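Unit 4 handout: loading and dosing, compact top-loaders
Course: Household Textile Care, Clisness
Revised May 14, 2025

## 4.1 Grommet curtains

Curtain panels with metal rings are loaded last and by hand. Check each ring for burrs before loading. Gather the panel into a compact bundle, ring end first, and lower it into the tub. The hanging length follows in folds. Do not wind it around the center of the tub. 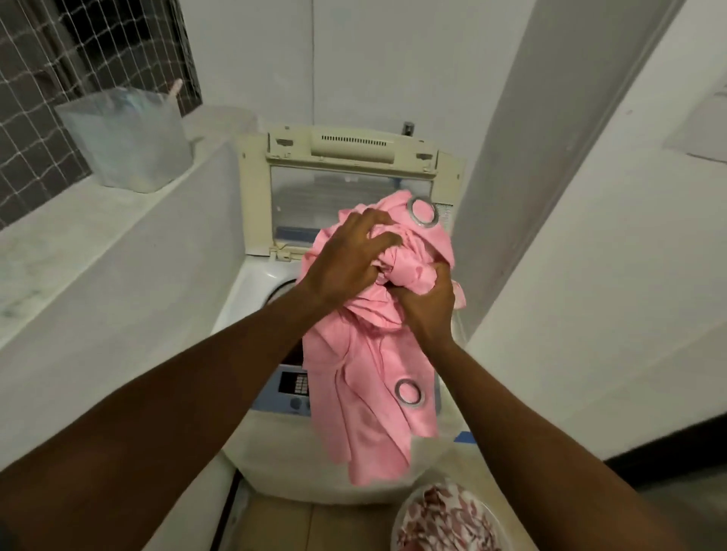 *Fig. 4a. Gathering a pink grommet panel over a top-loader, lid raised.*

Maximum for this unit is two panels per load. Use the gentle cycle and a low spin. Rings should not be left to strike the tub at full speed; a mesh bag is acceptable for short panels.

## 4.2 Dosing

Liquid detergent is measured before the water valve is opened. The Khan dosing table (sheet 2214) gives 200 ml of prepared solution for a half load. Decanted detergent is kept in a closed tub, labeled with the product name and the fill date.
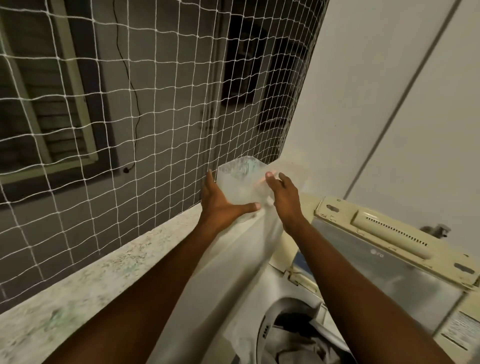 Hold any tub with both hands when moving it to or from the machine. Wipe the rim before closing. Solution older than one day is discarded.

## 4.3 Before next session

- Read Soltidov, p. 61, on ring corrosion.
- Complete the dosing worksheet for a full load.
- Bring one care label from a synthetic curtain.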